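De visita en Zodley: una tarde con las manos metidas en las pinzas

18/02/2021

Llevaba desde noviembre pidiendo que me dejaran ir a la jornada de puertas abiertas de Zodley, y por fin hubo hueco. La nave queda en el polígono Alvarado, al fondo, pasada la rotonda grande, y como siempre me equivoqué de calle y acabé dando la vuelta entera (si vais, entrad por el lado de los almacenes, que por el otro no se puede aparcar).

Yo iba sobre todo por las pinzas de mano. En el taller tenemos un brazo Minwood con su pinza paralela de toda la vida y quería comparar, porque los datos que grabamos teleoperando nos salen lentísimos: en todo el otoño juntamos 354 demostraciones buenas. En Zodley me soltaron que ellos llevan 1636 con las pinzas de mano, y se me quedó cara de tonto.

Primero vimos los brazos. Tenían un Clamar con el controlador nuevo y me dejaron moverlo un rato en modo libre. Muy suave en los tres primeros ejes, la muñeca algo dura para mi gusto. El controlador arranca rápido y la consola se entiende sin manual, aunque el menú de límites de fuerza está escondido en un sitio absurdo. El precio, unos 3000 euros solo el controlador, así que lo dejé donde estaba con mucho cariño.

Después, lo bueno. Las pinzas de mano se cogen una en cada mano, y yo pensaba que a los cinco minutos estaría agotado, ¡pues no! Lo que cansa es la postura, porque tiendes a mirar hacia abajo todo el rato y a encoger los hombros. El gatillo tiene un recorrido largo y al principio apretaba de más, como si fuera a exprimir un limón. Los objetos blandos bien, los cilíndricos regular: si no entras centrado, giran sobre sí mismos y toca empezar otra vez.

También pregunté mucho por los marcadores, que era mi duda principal. Nosotros usamos uno plano y lo perdemos en cuanto se gira la muñeca. Con un cubo siempre hay más opciones de tener alguna cara a la vista, a cambio de llevar un trasto encima que se engancha con todo.
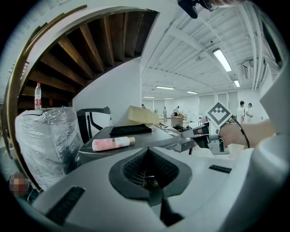
Pinzas de mano con sus marcadores: una vista desde otra pinza en la primera foto y dos vistas desde arriba en la segunda.
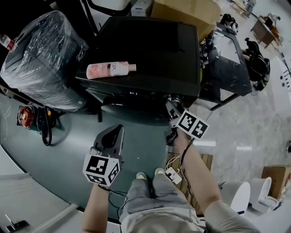

De los cables también hablamos un buen rato. Me gustaría una versión con batería, y me dijeron que la han probado pero que el peso se va a la parte de atrás y la pinza cabecea. Puede ser. Yo la habría probado igual, pero no la tenían montada.

Lo que más me convenció fue la calibración: se hace en un momento y se repite al cambiar de operador. Lo que menos, el programa de grabación, que va por la versión 1208 (así la llaman, por el número de compilación) y todavía te obliga a cerrar cada toma a mano. Se me olvidó dos veces y grabé un montón de nada.

Salí de allí con un folleto, las muñecas cargadas y ganas de pedir un par en préstamo para compararlas con la Minwood sobre las mismas tareas. Me han dicho que prestan equipos por quincenas. Ya he mandado el correo, y en cuanto tenga las pinzas en la mesa subo los tiempos de cada una.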